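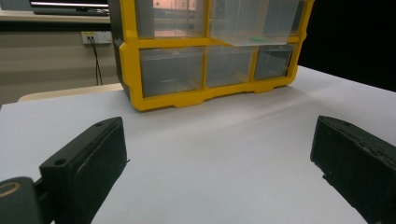
Looking after the drawer cell: my project report

So my part of the project was the unglamorous one. Periklis Mitsotakis-Vlachou had the software and I got the cell: the white table, the yellow drawer unit and the hand-held gripper we all call Rallel (the name was already on the box when I joined, so don't ask me). My job was to get it set up the same way every morning and to fix it when it went wrong, and it went wrong quite a lot!

The task sounds easy. There's a little green piece in the upper right drawer, somebody guides the gripper in and fetches it out, and then you put everything back and go again. Our target was 200 goes before the end of March, and I was very keen to get there without taking the fingers off every afternoon.

Setting up goes like this. I wipe the table, put the drawer unit towards the back, turned slightly, and pull the upper right drawer out a bit. Then the green piece goes in near the front lip. I used to drop it in anywhere, and Jailson Teixeira spotted that all my bad runs had the piece too far back for the fingers to reach. After that I got fussy (he'd say very fussy).

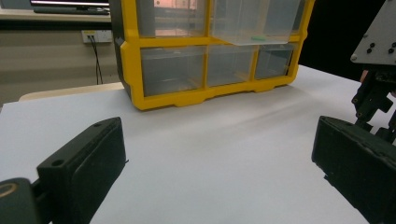
The fingers took most of my time. They're chunky black blocks, and if the bolts on the linkage work loose one finger closes a hair before the other and nudges the drawer shut. I lost a whole Sunday to that, convinced it was the drawer runners, and took the poor unit apart twice. It was one bolt. Now I check all of them before the first run and again after every 25 goes, with the short hex key, finger-tight and then a small nip more.

I also keep a notebook by the cell. Out of all our runs, 41 have a note against them, mostly "drawer moved" or "piece slipped", and one that just says "sneezed". Periklis wanted it as a spreadsheet and I did type it up in the end, but I still like the notebook better.

If I did it again I'd mark the table for the drawer unit on day one, and I'd order spare bolts early. Ours came from Galindo and took ages.

Search this site Enter keywords Go

Related items
Kellville workshop induction notes
Brodetti bench: changing a worn belt
How we label our cables

This site uses cookies to remember your settings. Accept Manage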